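My mother taught me to ice a cake by putting her hand over mine and squeezing. She said very little while she did it, because she couldn't have told me how hard to press, and if she had tried I would only have got it wrong in a new way. I have thought about that a good deal since February, when I began spending my mornings steering a robot arm over a table of coloured blocks, and I'd like to make a case for teaching machines the same slow, patient way.

The arm I steer lives inside a computer, in the simulated room we use at Komow. I sit with a controller in my hand and the gripper goes where I send it, and everything I do is kept as an example for the robot to learn from later.
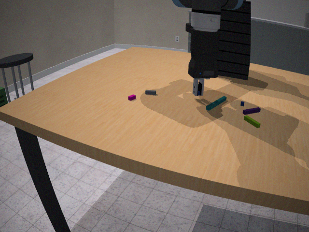
*The practice table in the simulator, with the gripper down by the teal block.*

There is a view, which I hear most often from people who like tidy sums, that all this handwork is a stopgap. Give the machine a goal and a score, they say, let it fumble through the night, and it will find its own way. Well, sometimes it will, and I have seen it find some very odd ways indeed. One of ours at the old Conneely office learned to shift a block by leaning on the edge until it shot off sideways, and it got full marks for that, poor thing, as the score only asked whether the block had moved.

A person showing the task brings along all the things that never made it into the score. You come in gently. You leave a bit of room on either side, and you turn the wrist early so that you aren't wrenching it round at the last moment – small courtesies, really, the sort you would show a shelf of somebody else's china. 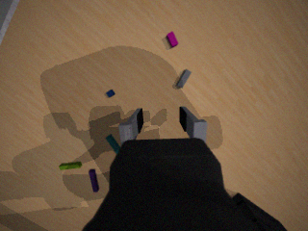 And those courtesies are hard to write down. Huguette Bergeron, who trained me, once spent a whole afternoon trying to put her way of approaching a small block into rules. She filled 12 pages, and then she picked up the controller and did something that wasn't on any of them. I don't hold it against the pages. Most of what our hands know they have never had to say aloud, and I suspect that any baker or plumber would tell you the same.

I should be fair to the other side, for handwork has its faults and I have most of them. I get tired before lunch. I have a habit of drifting left as I come down, and the robot, being a faithful pupil, picked up the habit from me and kept it for weeks. Of the first 313 runs I recorded, we threw out 126, mostly for dithering. A shown task is only as good as the person showing it, and it costs that person's time, which the tidy-sum people are quite right to mention.
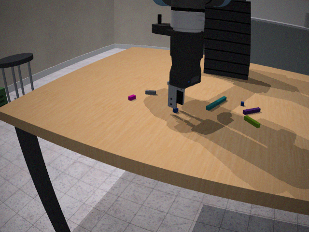 ## What I would ask for

My answer to the cost is to look after the people doing the showing. At Fillton, where I spent a short while before this, we were paid by the run, and so naturally we rushed, and naturally the robots we taught were rushed and careless too. You could watch an arm snatch at a block and know which of us it had learned from, and what sort of week they'd been having. Here I do 22 good runs in a morning and then stop for tea, and I'm quite sure the work is better for it.

I'd also ask that we keep more of the mistakes, or at least the mended ones. When I come down crooked, lift off and try again, that second try seems to me worth more than a perfect first go. A pupil who has only ever seen things go right has no idea what to do when they don't. We used to bin those runs at Cluvdale without a second look, and I still wince at the thought of it.

By all means let the machines practise by themselves afterwards. I practised by myself too, on a great many ugly cakes, but I had the feel of my mother's hand to go back to when the icing went wrong, and I would like the robot to have something of the kind from us.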